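Florkatance users list
Home | Archive | Threads | Search | Subscribe | Log in

Re: PC stuck on old build, update keeps rolling back
December 8, 2022

Hi all,

> I've got a desktop at our Prurkby office that will not take the
> feature update. It downloads fine, gets to 30 per cent, restarts,
> then says "Undoing changes made to your computer" and puts me back
> where I was. I've tried it 5 times now. There is 40 GB free on C:
> so it can't be space. Do I have to wipe it? It has the Florkatance
> licence on it and I really don't want to go through all that again.
>
> Shuzhen Yan

Please don't wipe it yet, Shuzhen! I had very nearly the same thing in May on the old Jin tower under my desk (the one that sounds like a hairdryer) and I got it through in the end without losing anything, licence included.

Free space on C: is a bit of a red herring. Windows also wants room on the small hidden system partition, the one you never see in File Explorer, and on older machines that was made very small. Mine was crammed with font files and leftovers from some firmware tool. Right-click the Start button, open Disk Management and look at the first partition on the disk. If it's only 100 MB that's where I'd start digging, but take a full backup before you touch anything in there.

The other thing that tripped me up was Umum, the backup program. It puts its own driver in and the installer seems to hate it. Pausing it from the tray icon did nothing for me, I had to uninstall it properly and restart. Put it back on afterwards and it picks up its old settings, or at least mine did.

So my order would be: backup, copy the backup somewhere that isn't that PC, Umum off, unplug every USB thing except keyboard and mouse, then run the update from the ISO and say no when it offers to fetch updates during setup. That last bit made a big difference — it used to sit there for ages and then fail.

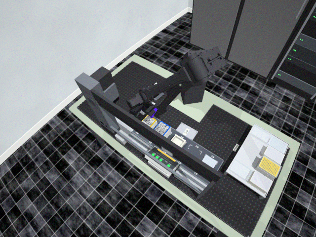
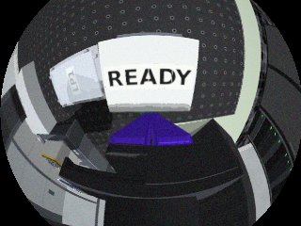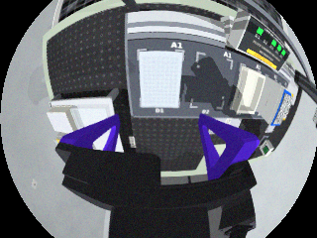
Lab renders: the floor and table, the READY sign, the gripper by the deck.

If it still rolls back, have a look in C:\$WINDOWS.~BT\Sources\Panther for a file called setuperr.log. It's a hidden folder so you'll need to turn hidden items on. Mine had 858 lines in it and most of them were rubbish, but the last few before the restart named the driver it was choking on. Paste the end of yours here (only the end, please, some of us read this on our phones) and somebody will probably recognise it.

As for the licence, an in-place upgrade left my Florkatance activation alone. A clean install is a different story and you'd have to release the seat first, from the Help menu, while the old system still starts. Worth writing down the key now in any case.

Does anyone know if the newer Umum still has the driver problem? I'm one version behind and too nervous to find out before Christmas — if you've upgraded with it installed, do shout.

Cheers,
Prurkby, upstairs office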